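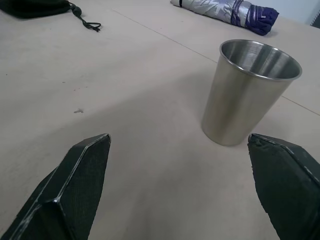 Rianne Boersma wrote in after my last post to say that her headlights had gone so yellow she'd started leaving for work later in the winter, just so she wouldn't have to drive in the dark. She wanted to know if the toothpaste trick was worth trying or if she should save up for new lenses.

Well, Rianne, hold off on the new lenses! Toothpaste will give you a nice shine for a couple of weeks and then you're right back where you started. What you want is a proper sanding and a proper sealer, and you can do both in an afternoon with things from any auto parts store. I've done this on my own old wagon and on both of my sister's cars, and I'm not an especially handy person.

First check that the cloudiness is on the outside. Run your fingernail lightly over the lens. If it feels chalky or a bit rough, you're in business. If it's smooth as glass and you see fog or droplets behind it, the seal has failed and sanding won't help you one bit.

What to get together

Wet/dry sandpaper in 800, 1500 and 2000 grit
A roll of good painter's tape
A spray bottle of water with a drop of dish soap in it
Plastic polish and two clean microfiber cloths
Rubbing alcohol
A UV sealer made for headlights (I use the Veranard wipe-on kind, but pick whichever you like)

Getting started

Park in the shade and let the lights cool down if you've been driving. Wash the front end well, dry it, and tape off all the paint around each headlight. Go around twice with the tape. I skipped the second layer once and I still see that little dull patch on the fender every time I fill up.

Spray the lens until it's dripping and start with the 800. Go side to side in straight strokes with light, even pressure, and keep spraying as you go. The water running off will be yellow and milky at first – that is the old coating coming away, and I find it very satisfying. Keep on until the water runs clear of yellow. The lens will look terrible at this point, all white and frosted, and you'll be sure you've ruined it. You haven't.

Rinse, switch to the 1500, and sand up and down this time so you can tell when the earlier scratches are gone. Then rinse again and do the same with the 2000, side to side. Take your time on this one. I give each light a good 45 minutes from start to finish, and most of that is the sanding.

Polish and seal

Dry the lens, put a dab of polish on a cloth and work it in small circles until the plastic turns clear. Buff it off with the second cloth. Wipe everything down with rubbing alcohol, let it dry, and then put on the sealer in one smooth pass, edge to edge. Don't go back over it while it's tacky, however tempting it is – you'll leave streaks.

Keep the car dry overnight, and longer if the sealer's label asks for it. Pull the tape off slowly.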